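Teaching by Hand: Speaker Notes
Farari Open House, afternoon talk
Notes by the Hisden teaching group
December

Opening

Welcome everybody, and wait for the people at the back to find a chair. Start with the question I get at family dinners - "so you type in what it should do?" - and let them laugh a little. Then say that for the kind of work we do at Hisden, most of the teaching happens with a person's own hands. You move, the arms move along with you, and the computer keeps a record of all of it.

Ask who has ever taught a child to tie a shoe. You can talk about loops and bunny ears all day long, but sooner or later you take hold of the laces and do it slowly while they watch. (Leave a good pause, because people like to think about their own kids for a second.)

Two ways of showing

Explain guiding by hand first: you take hold of the arm itself and walk it through the job. It's lovely for big, simple moves, and rather tiring by lunch. Then remote control, where you hold a pair of small handles and the arms copy you. Mention that my first week on the handles was terrible and I squeezed everything much too hard!

What the table looks like

Put both slides up and give folks a moment to look around before talking. Small cases are a wonderful teaching subject, with lids and corners and not much room for a clumsy grip.

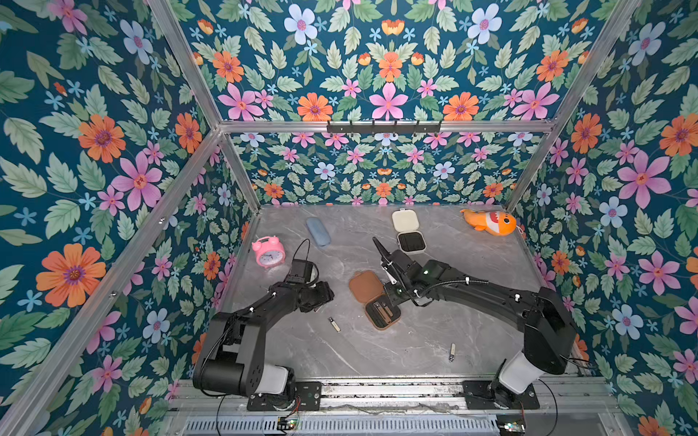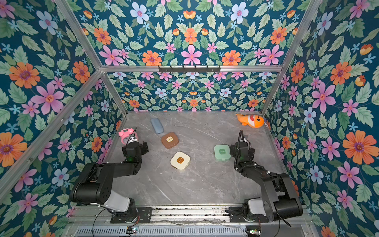
Two arms, one marbled tabletop, and the pink alarm clock on the left in both.

Point out the open brown case on the first slide, between the two grippers. On the second, have them find the mint-green one and see how close the right gripper is to its edge. Say that a person driving has to make up their mind at moments like that, and it's the making up of the mind we want on record.

How many times is enough?

Somebody always asks. For the Tirnano project we recorded 121 showings of one short task, then went back and threw out 9 where the driver had hesitated too long. Other tasks have needed more than 3000, so please don't promise anyone a number. Talk about mixing up the starting spots, too, and about letting different people drive - my way of reaching for a thing is a bit roundabout, and I'd hate for it to be the only one learned.

Questions

Keep the handles on the front table for anyone who wants to feel how light they are. If the Christodoulou folks ask about sharing recordings, send them to the sign-up sheet by the door.

Last updated: December, 4 p.m.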